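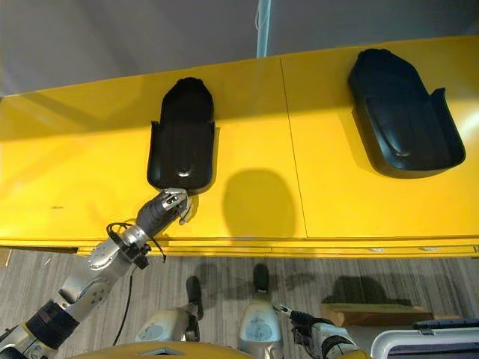 Boot dryer timings, continued. I went back over my November notes and most of them are useless, as I had not recorded the room humidity. So the liners were run again, this time in the hallway with the door shut and a cheap hygrometer on the coat hook.

The liners are felt, from a pair of Himine winter boots. Each one was soaked, spun, and hung over the dryer tube with the cuff open. With the fan at its low setting and no heat, a liner took up to 35 hours to get back to its starting weight. With the heater on it took 20. The toe is always last. The cuff feels finished well before that, and checking the cuff by hand is how I got my bad November numbers.

I now weigh the liner and ignore how it feels. A kitchen scale with 2 gram steps is good enough.

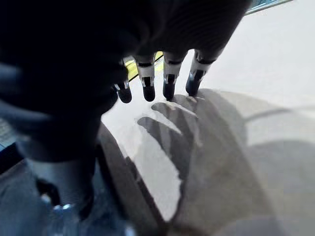
Raili Rautiainen wrote in to say that felt should never go on a heated tube at all, and that she pulls her liners out, stuffs them with newspaper, and changes the paper before bed and again in the morning. I have no figures for newspaper. It will get a run of its own once I finish the second pair, which are Dunleavy liners with a foil layer — those dry from the inside only, so the paper may do well there.

On shrinkage: I measured heel to toe before and after each heated run. No change I could read on a steel rule. 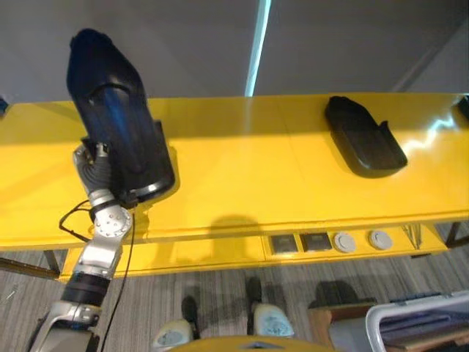

Black molded piece, held above the yellow table.

The tube spacing still bothers me. The Taltska dryer sets its tubes so close that two large liners touch, and the sides that touch stay damp. I cut a spacer from 30 mm pipe and pushed it between them. It works, though it rattles at the high fan setting.
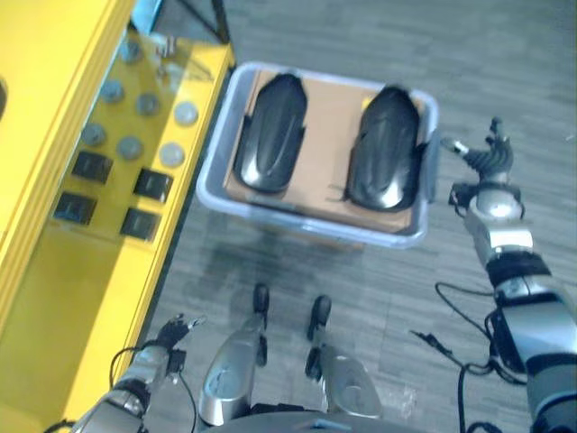 Gray discs on the glass shelf.

Next is the removable insoles, which I have been drying flat on a rack and have not timed.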